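The Tilted Room: How a Level Robot Came to Believe It Was Falling

For most of June, the household robotics programme at Skesemier worked to a timetable that allowed no room for surprises. The company had agreed to deliver a two-armed tidying robot to its partner, Grevitz, by the end of the summer, and the bulk of the training was being done in simulation, in a child's bedroom that exists only as software. The fault that halted the work was found there, and the inquiry that followed has changed the way the company decides when a machine is fit to move.

The task was a modest one. The robot was to approach a white bedside unit, take hold of the objects on top of it and put them away. It had completed the exercise many times. Then, over a run of 300 trials, it began to stop short, withdraw one arm and raise the other. In 25 of those trials it struck the furniture. 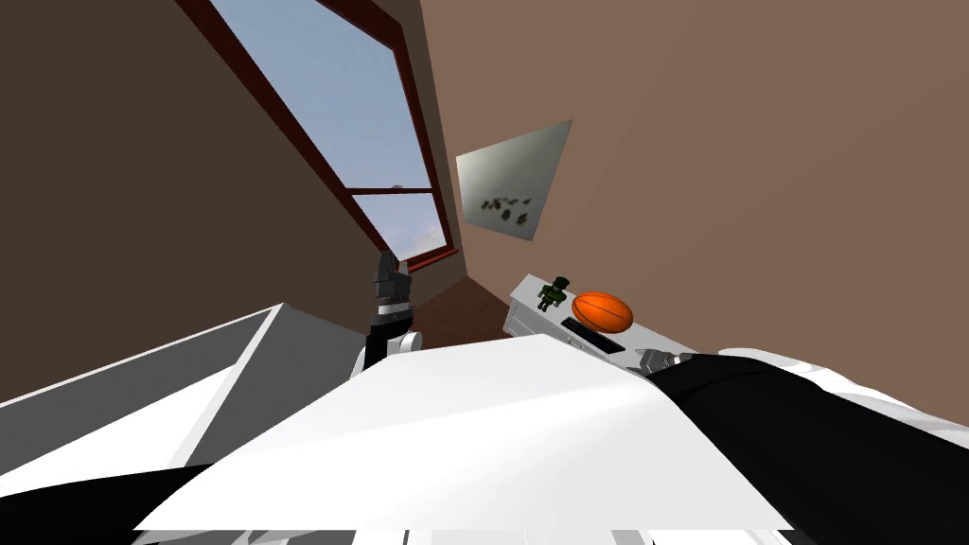

Menaka Karunaratne
Technology correspondent

The rendered view from the robot's head shows the bedroom leaning steeply, with the window running off towards the upper left and a gripper close to the top of the bedside unit, where a green toy figure stands beside an orange basketball. According to the inquiry's report, the cause lay in the estimate of the robot's own posture. The software that controls balance and the software that interprets the camera had each been given a correction for the angle of the head. The two corrections were meant to agree. After a routine update they no longer did, and the difference between them grew each time the robot looked down.

"The machine was standing quite level," said Dalia Younis, who led the inquiry. "It had been told by one part of itself that it was level and by another that it was falling. It chose the second, and it did what it had been trained to do in a fall, which was to put out an arm."

The response to a fall had been added a year earlier, following a review by Leblanc, the consultancy that advises Skesemier on product safety. It was intended to protect the robot and those near it. The report accepts that the measure was sound in principle but finds that it had been given priority over every other instruction, including the limit on how fast an arm may travel close to furniture. In a real bedroom, the report notes, the same space might have been occupied by a child.

The inquiry is critical of the period before the fault was recognised. Four days passed between the first collision and the decision to suspend the trials. During that time the failures were entered in the log as poor grasps, a category that did not require a senior engineer to look at them. Jingyi Hao, then a junior member of the testing group, had asked in writing why the horizon in the recorded views was not where it ought to be. Her message was acknowledged and placed in a queue.

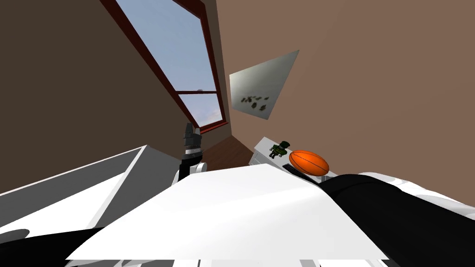
Menaka Karunaratne
Technology correspondent

One gripper points up towards the window in the simulated view, while the ball and the figure remain on the white furniture to the right. Investigators compared views of this kind with the joint readings recorded alongside them. The readings were correct throughout. Anyone who had examined the numbers alone would have found very little to cause concern, and for several days that is how the matter was examined.

Skesemier has accepted all of the report's recommendations. The two corrections have been replaced by one, held in a single place and checked whenever the robot starts. Where the sources disagree by more than 3 degrees, the arms are now to slow and come to rest. Any contact with furniture must be reviewed by a person on the same day, whatever category it has been given.

There remains some dispute about whether these steps are enough. So-ying Leung, head of safety at Grevitz, has asked for the trials to be repeated on a physical robot before delivery is discussed again. She has also asked that the head mounting, supplied by Grunadent, be tested for movement under load, a question that a simulation with a perfectly rigid neck cannot answer. Skesemier has agreed to the second request and is considering the first.

Shahnaz Majumder, who manages the programme, said that the original delivery date would not be met and that no new one had been set. The simulated trials resumed on 9 August 2018, at half the former arm speed, with Ms Hao responsible for the daily review of the recorded views.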